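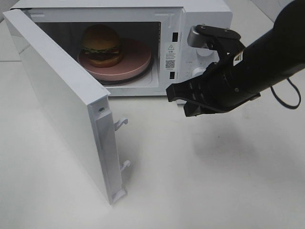
Figure 1. Microwave, door fully open, burger on the pink turntable plate.

Breridano Play Kitchen Lending Program
Progress report to the Ellis Fund
Submitted Apr 12, 2025

1. Status

The program lends play kitchen sets to preschools and family centers. It owns 45 sets, of which 40 are in circulation. The remaining five are held for parts. Loans recorded to date come to 1,397. Work in this period covered the microwave and its food items, the part of the set with the most repair requests.

2. Door and latch

The door carries two hook-shaped latches on its inner edge. These meet two slots in the front of the body, one near the top of the opening and one near the bottom. Most repair requests concern the lower latch. Borrowers report that the door closes at the top and stays slightly open below. The check sheet now asks for both latches to be tested separately, with the door opened as far as it will go and closed again by hand. The screw near the top of the door edge is checked at the same time.

Two doors were replaced from the parts stock. No bodies were scrapped.

3. Turntable and food

The plate is lifted out and the ring under it is wiped after every loan. Food items are checked for fit: each one must sit on the plate with the door shut. The burger, with its bun, lettuce and patty, is the tallest item in the microwave box and is used as the fit check. Items lost in circulation are replaced from the Bultov stock — delivery has been slow, and the buns are on back order.

4. Labels

The warning label on the front of the body is kept in place. The return form now has a line for labels that are lifting or worn. Small print on the label is in Chinese; a translated copy will be placed in the lid of each storage box.

Figure 2. Microwave and burger, door open, control panel at right.
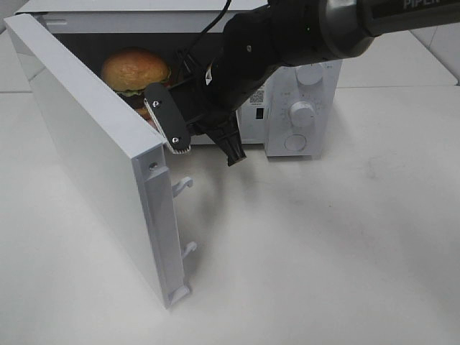
Tralton, commenting on the draft of this report, asked whether the controls should be on the check sheet as well, as its centers see more loose knobs than faulty doors. The point is accepted. Knobs will be turned and pulled lightly at each return, and loose ones noted by position.

5. Next period

Recheck all sets in circulation against the revised sheet. Finish the translated labels. Report latch and knob faults as separate figures in September.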